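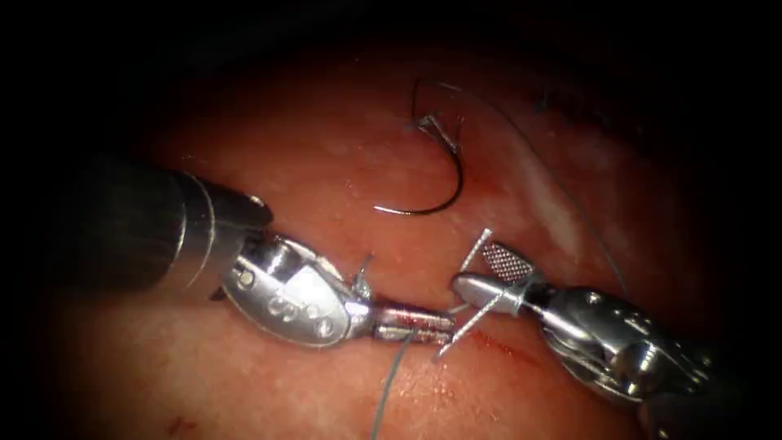 Suturing station, open day: two instruments, curved needle and thread over the tissue.

Home | News | Visits | Training | Contact

Open day at the Kazmi suturing lab, Flellham
Sun 24 August
By Abrehet Yimer
6 comments | 75 shares

The Kazmi lab occupies the second floor of a former print works on the Kuvetley side of Flellham. Visitors were taken through in small groups, starting in the preparation room, where tissue is trimmed and mounted, and ending at the suturing station. My group was led by Asif Farooqui, who manages the bench schedule. The suturing station took up most of our time and takes up most of this report.

The exercise is interrupted closure of a straight, shallow incision. Each stitch is placed, tied and trimmed before the next one is started. The lab prefers this to a running closure for teaching, as a single poor stitch can be judged and removed without disturbing the others. The work is followed on a monitor, with the lighting concentrated on the middle of the field.

Needle handling came first. A curved needle is meant to travel along its own arc, so the angle at which it sits in the jaws decides most of what follows. Held too close to the point, it leaves little length to pass through the tissue. Held too close to the thread end, it tends to turn in the grip. Farooqui asks trainees to stop and look at the needle before every bite.

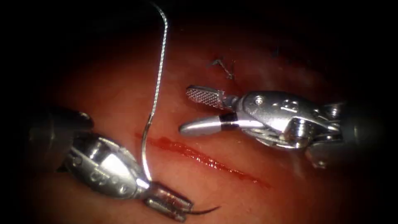 Curved needle held in the left jaws, with the incision to the right of the thread.

The second subject was spacing. Bites should enter and leave at equal distances from the cut, at a right angle to it. If one side is taken deeper than the other, the edges meet at different heights and a step forms. Cleiton Evangelista, who marks the completed pads, checks this with a printed gauge and records the result on a paper form. The form was available to look at and is clearly laid out, although the print is small.

Tying was covered at greater length than I had expected. The knot should bring the edges together without bunching the tissue. Tails are trimmed short, but leaving too little makes the knot unreliable. Evangelista's usual criticism is excess tension – a tight stitch looks secure and may still be a poor one.

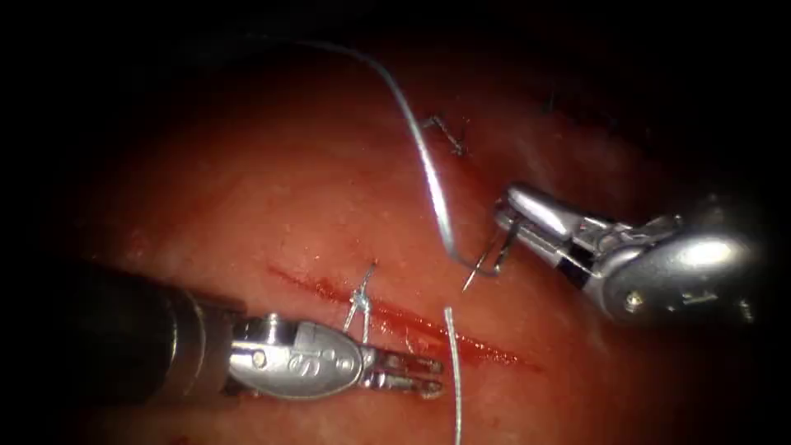
A knotted stitch across the incision, with another higher on the tissue.

There was a short question period at this point. Anderson Trindade, visiting from Tridari, asked how results are compared between sessions when the tissue varies. Farooqui replied that pads are logged by batch and that comparisons across batches are treated with caution. The log stood at 787 entries on the day of the visit. A second question, on the cost of thread, was deferred to the office.

Thread management was the last subject. A long thread is economical but loops over the field and catches on instruments, and each pass takes longer to pull through. A short one has to be replaced sooner. 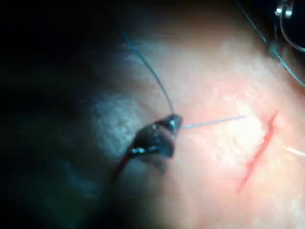 The lab has not settled on a fixed length. Adeel Jatoi, who teaches the introductory course, starts beginners on shorter lengths and lets them increase as their handling improves. He also has them practice drawing the thread through slowly, keeping the pull in line with the exit point. A sideways pull drags on the tissue and can widen the hole.

The preparation room deserves more time than the schedule allows. We had a few minutes at the trimming bench and none at the cold store. The handout covers both, with a floor plan and the storage procedure on the back page.

Practical notes: entry is by the side door on the yard, and the stairs are steep. The elevator was in service. Bags are left at the front desk. Groups run for 2 hours, including the question period. The next open day is planned for November, and places are booked through the front desk.

Previous | Next | Back to Visits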